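Home | Diary | Garden | Recipes | Links | Contact

Sweets, parcels and the good tablecloth

Last updated: October 2025 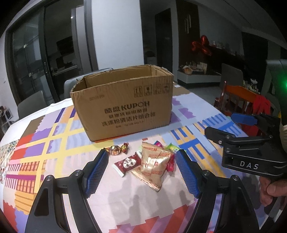 The old washing powder box and some of the sweets, on the table.

Sorting day. I had been putting it off since July and the back room had got to the point where the door would only open halfway, so after breakfast I carried what I could through to the table and made a start. I left the patterned cloth on. It is too bright for some people but it washes well and I like it.

Siiri Jaunzems from upstairs is moving to Flimden at the end of the month and has been passing things down to me all week. Two lamps, a clothes airer, a bag of coat hangers, and more sweets than one person can get through. Her aunt sends them and she does not have much of a sweet tooth. I said I would take them and share them out among the parcels.

The box was one of hers as well. It says KUPOH on the front with Chinese writing round it. Siiri read the big line out to me and it is a set of washing powder and cleaning tablets. The top flaps are gone and the rim is a bit wavy, but the sides are sound and it is a good depth. I want it for sweets until the parcels are made up, then it can go under the sink for cloths.

I had all the sweets in a heap to begin with. There is a gold and brown twist one which I think is a toffee, though I have not opened it. The maroon packets with white ends I have had before at Siiri's and did not much care for. The beige-gold ones are the best of the lot as far as I know. I had one with my tea and then another. There were green ones too, and a crimson-pink one I put aside for Kane.

The plan is 3 parcels. One to my sister in Prelstead, one to Kane Whitcombe, and one for the neighbours at the end who took in my post all summer. My sister's has to be kept under two kilos or the price goes up. Last year I did not weigh it and had to take out a jar of chutney at the counter and carry it home again. This time I got the kitchen scales out first. The socks and the calendar came to 700 grams together, which leaves plenty of room for sweets and a small jar.

Kane rang at eleven to ask if I still had his drill. I do. It was behind the suitcases, with the charger, in a Grakeck bag I had been looking for. He says he will come over for it and can take his parcel then, so that is one less to post. He also asked whether Mets had turned up. Mets is the cat from the yard and I have not seen him for two days, but the dish outside was empty this morning, so something is eating.

Had soup for lunch standing up as the table was full.

In the afternoon I did the papers. Most of it went for recycling – old bus timetables, three years of seed catalogues, the instructions for a kettle I no longer own. I found the receipt for the boiler part, 178 pounds, which I had told the landlord was lost. I have put it in an envelope to send to him and written the address on it so that I can't put it off. No stamps in the house. They are on the list, along with brown tape and a light bulb for the landing.

The back room door now opens all the way. There is still the shelf to do, and the suitcases need to go up in the loft, but I will wait for Kane for that as the ladder wants someone holding it.

Siiri came down at about teatime for her spare key and stayed for a cup. She leaves her keys with the agent on her last morning and is nervous about the van. I told her to keep the kettle out till the end. She looked at the sweets and said I could have another bag if I wanted one. I said no thank you, then took it.

Rain after dark. Brought the washing in just before.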